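Inspection checklist, block cell 2, Nasstead workshop
Date of inspection: 7/8/18
Checked by: Meron Gebru
Second reader: Haf Parry
Cycles since last inspection: 786

Please write OK, WATCH or REPAIR after every point. If you write WATCH, you must also write a comment. A WATCH without a comment is sent back to you.

Part A. Before power on

1. Emergency stop on the post, pressed and released by hand: OK
2. Emergency stop on the pendant: OK
Comment: The button is stiff when it comes back. It was the same in June.
3. Door switch, opened with the cell in waiting mode: OK
4. Floor inside the fence is clean: WATCH
Comment: I found red dust near the left foot of the table. I swept it, but I want the evening shift to look at this place also.
5. Air hose and cable along the arm: OK
6. Base bolts, paint marks in line: OK

Part B. Gripper

7. Finger screws, checked with the small torque key: OK
8. Both fingers close to the same point: OK
Comment: Volkan Yazıcı changed the right finger after the last inspection, so I made this check two times. The tips come together well and I could not feel a step between them with my nail.
9. Surface of the fingers: OK
10. Wrist camera window wiped with the dry cloth: OK
Comment: The picture is still a little soft at the fingers. This is the focus distance and we don't change it for now.
11. Gripper opens fully on command: OK

Part C. Table and blocks

12. Table surface: WATCH
Comment: There is one small dark mark near the middle, like a thin crooked line. Please do not scrape it with a blade. Use the cloth and the mild cleaner first, and write here if it stays. The faint gray spot more to the left is not important for the work.
13. Blocks, condition of the corners: REPAIR
Comment: See my note after the picture.
14. Blocks stand straight and do not rock: OK
15. Stop position beside the block: OK
Comment: I stopped the arm at point 216 with the gripper closed and looked at the distance from the side.
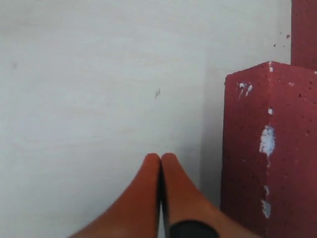
Meron Gebru

Note to point 13. The front block has lost its red coating in several places on the vertical corner, and the white material shows through. The largest chip is in the middle part of the corner. Lower down there is a long scrape, and the top edge is also chipped a little. The very small holes in the faces I do not count as damage. Our blocks have had them from the first delivery and the gripper holds them without trouble.

I ask that this block is taken out and coated again before the next long run. Feven Endale has the coating from Demissie in the cabinet, second shelf. It needs one full night to dry. Please do not put a half-dry block back in the cell, we had this problem in June and the fingers had to be cleaned with much patience.

I don't know yet what damages the corner. My first idea is the approach path, so please run points 210 to 216 at slow speed and stand where you can see the corner. My second idea is the storage box, where the blocks lie against each other. Mitiku Admasu will put foam between them.

Part D. After power on

16. Home position reached without alarm: OK
17. Slow run, one full cycle: OK
18. Force limit on closing, value in the program is the same as on the sheet: OK
19. Program backup saved, file 378: OK
20. Warning lamp, all colors: WATCH
Comment: Yellow is weak. A spare lamp is ordered from Irnow.

Open points for the next person

Point 4, look for new dust.
Point 12, clean the mark.
Point 13, block out for coating, slow run of the approach.
Point 20, change the lamp when it arrives.

Remark from Haf Parry: Read and agreed. For point 13 please also write the number of the block on its underside before it goes to coating, the old number will be covered.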